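Storing and Caring for Letter Tiles and Trays

Loose letter tiles get lost faster than any other part of a spelling set. Before putting a set away, sort the tiles by letter and check them against the list in the lid. Vowels go missing first, so keep those in a separate small bag.

Wipe painted tiles with a cloth dampened in plain water and dry them right away. Do not soak them. Standing water lifts the paint at the edges and swells the wood underneath, if the tiles are wooden. For crayon marks, use a white eraser before trying any cleaner.

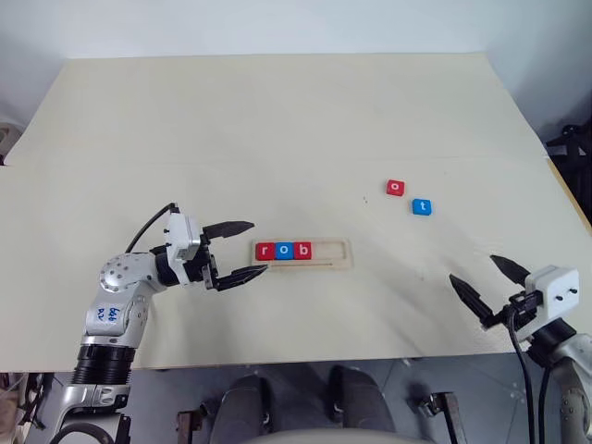

Slotted tray with r, o and b in place; o and t still on the table.

Clean the tray slot with a dry, soft toothbrush, working from one end to the other. Crumbs packed into the corners keep tiles from sitting straight. If a tile binds, sand the slot wall lightly with 3 strokes of fine paper, then test again – it is easy to take off too much.

Work on a pale, bare table when sorting. Colored tiles show up well against it, and strays are easy to spot. If the table has a seam between panels, set the tray to one side of it so the base sits flat.

Store trays on edge in a dry cupboard, away from radiators. Sets kept in a damp basement should be checked every January for warping.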